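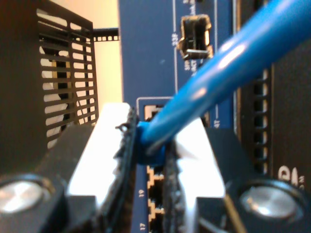
Figure 4. Gripper fingers closed on the boot of a blue network cable at the switch panel. The printed port numbers 17 and 19 are visible to the left of the lower ports.

4. Patch cable insertion

4.1 Task and hardware

The third task in the Plomura suite asks the policy to take a patch cable by its boot, bring the plug to a named port on a rack-mounted switch and push until the latch engages. It is the hardest of the tasks in this paper by a wide margin. The clearance between plug and port is small, the two rows of ports have opposite keying, and the cable pulls on the plug with a force that depends on how it was lying before the grasp. The tasks in Section 3 have none of these problems in combination.

We use the same single-arm setup as before, with a parallel gripper and a rack on the floor beside the work table. The rack is open on the sides. The switch is mounted in the top position, with a server chassis below it and a shelf tray under that. We did not bolt the rack down. It can shift by a few millimetres when the arm pushes hard against a port, and we wanted the policy to meet that movement during training instead of at test time.

The gripper pads are lined with a fibrous grip material along the inner edge. Smooth pads were tried in February and dropped, as the boot rotated between them under side load. The lining wears quickly at the tips. We replaced it whenever the operator reported slip on two attempts in a row, and we logged the change so that the grasp data could be split by pad age. The split is discussed in Section 4.5.

4.2 Demonstrations

All demonstrations were collected by teleoperation. The data for this task comprise 2737 demonstrations, each starting with the cable already within reach of the gripper and ending when the operator opened the fingers. An operator could end an episode early by marking it as abandoned. Abandoned episodes are excluded from that total but were kept on disk and are used in the failure classifier described below.

Ju-won Maeng wrote the collection protocol and trained the operators. The protocol fixes the goal port for each episode before it starts and leaves the approach to the operator. Two styles emerged. Some operators lined up the plug well clear of the panel and moved in along a straight path. Others brought the lower edge of the plug into contact with the port surround first and then tilted it level. We call these the straight and tilt styles. Neither was discouraged. A label for style was added afterwards from the wrist trajectory, using the pitch angle at first contact, and a person checked the labels that fell near the threshold. 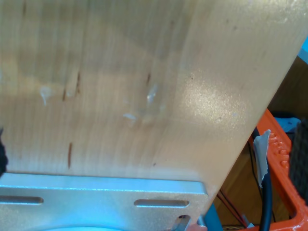 Camera exposure was locked at the start of each session. Glare on bright surfaces near the arm saturates part of the image in some poses, and with automatic exposure the switch panel then becomes too dark for the port edges to be found. Locking the exposure leaves small saturated patches but keeps the panel readable. We made no attempt to remove clutter from the surroundings. Loose wiring, bins and packaging were left where they happened to be, and their positions vary between sessions.

Each recorded step contains the camera images, the joint positions, the gripper opening and the motor current of the gripper. There is no force sensor at the wrist. Contact has to be inferred from the current and from the lag between commanded and measured joint position. The two signals are noisy taken singly. Stacked over a window of 100 milliseconds they were enough for the operator display to show a usable contact bar, and the same window is given to the policy.

4.3 Policy and baselines

The policy has the same structure as in Section 3, with one change. The goal port is given as a small image patch cut from the first clear view of the panel, in place of a text label. Early versions took the port number as text and had to read it from the panel. This worked on switches seen in training and failed on others, mainly where the numbers are printed sideways or sit between two rows and could belong to either. The patch avoids the question of what the numbering means. The cost is that someone or something has to select the port once per switch, and we count that step as outside the task.

We compare against two baselines. The first, Cenen, is a visual servoing controller that finds the port outline, aligns the plug to it and moves forward at fixed speed until the current limit is reached. It was tuned by hand on our rack over several days and should be read as a strong baseline for this panel in particular. The second, Omoregie, is the learned policy without the contact window, trained on the same demonstrations with the same number of updates. A third comparison, using only the straight-style demonstrations, is treated as an ablation.

All methods share the same grasping routine. It closes on the boot, lifts the plug slightly and accepts the grasp if the boot stays within the pads. The routine accepted 95 per cent of first grasps. Rejected grasps were repeated before the trial began and are not held against any method.

4.4 Evaluation

We ran 790 trials, split over the methods and over two conditions. In the first condition the cable hangs freely. In the second it is routed down the side of the rack, so that it pulls sideways on the plug during approach. Goal ports were drawn at random from those not in use. The order of the methods was shuffled within each session to spread pad wear evenly, and the person resetting the cable did not know which method would run next.

A trial succeeds if the plug stays in the port after the fingers open and the arm then pulls back. A light tug by hand followed each apparent success. Where the plug came out under the tug the trial was scored as a failure, even if the plug had looked fully seated in the camera view. This rule matters for the servoing baseline. It often stops at the current limit with the plug most of the way in and the latch not yet engaged, and a score taken from the images alone would have counted most of those trials as successes.

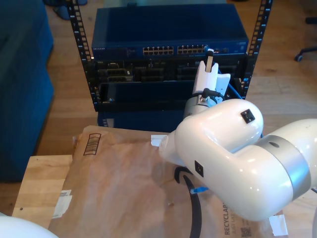
With the cable hanging freely, the full policy and the servoing baseline perform at a similar level, and we do not claim a difference between them. The full policy is slower. It tends to touch the port surround, back off and try again, a pattern that comes from the operators. The servoing baseline either goes in on the first push or jams.

With the cable routed down the rack the methods separate. Side pull shifts the plug inside the grasp after alignment, and the servoing controller has no way of seeing this once the boot hides the port. The policy without the contact window shows a related fault: it keeps pushing against the lower edge of the port with no change in direction until the trial times out. The full policy leaves this state in most cases by lifting the wrist slightly and lowering it again. We looked for the same motion in the demonstrations and found it mostly in the tilt-style episodes. Training on straight-style episodes alone removes the motion almost completely and brings the score under side pull down to near that of the policy without contact input.

Ports in the upper and lower rows were scored separately. All learned methods do worse on the row that was less common in the demonstrations. The imbalance was an oversight in the schedule of goal ports, found only after collection had ended. Reweighting the episodes by row closed part of the gap, and we report results without reweighting so that they can be compared with Section 3.

4.5 Failure cases

Failures of the full policy fall into a few groups. The largest is a wrong-port insertion, in which the plug seats correctly in the port directly beside the goal. Wrong-port trials cluster near the middle of a port group, where the image patches look most alike. Adding a wider margin to the patch helped in a short test but has not been evaluated in full.

The next group is slip in the grasp. Slip rises with pad age, and nearly all slip failures occurred in the later part of a pad's life. A worn lining also changes the current signal at contact, and it is difficult to say from our data whether the plug moved first or the policy reacted badly to a signal it had rarely seen. Fitting new pads at a fixed interval would probably hide the effect without explaining it.

The remaining failures involve the cable itself. In several trials the free part of the cable caught on the rack hardware and held the plug short of the panel. The policy has no view of that part of the cable once it is close to the switch, and the motor current rises in the same way as for ordinary contact. A second fixed camera would make these cases visible. The Prundholm rack tests in Section 5 use one, and the cable failures there are reported on their own line in the results table.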